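Covering the big worktable again this Monday. Brown paper, one wide sheet, pulled smooth before anything goes down on it.

I used to work on the bare top and spent half the evening picking lint and thread out of the scratches. Paper is cheaper than my patience.

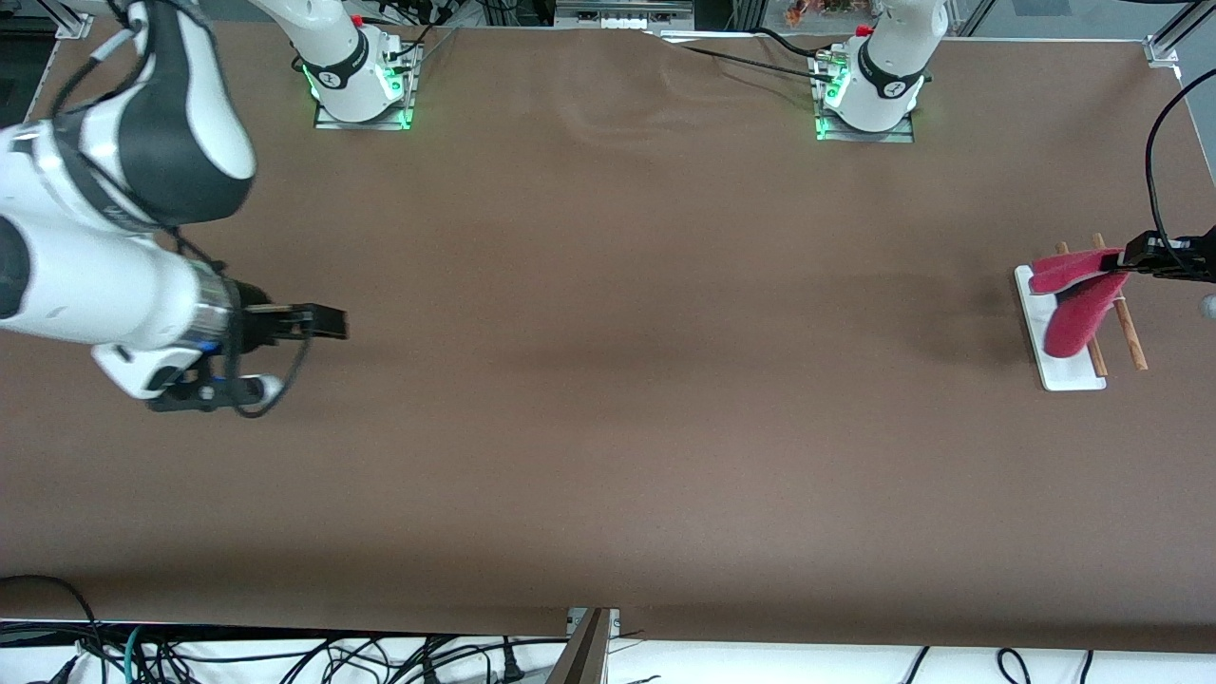
The roll I use is from Gestau. 143 feet, and I change the sheet every 2 weeks – sooner if there's been glue.

For fabric it's good. Red cotton shows up well against brown, so I can see a crooked fold right away. White thread too.

Tape goes on the underside only. Tape on top catches the cloth.

Next up is sorting the scrap bin – 17 bags.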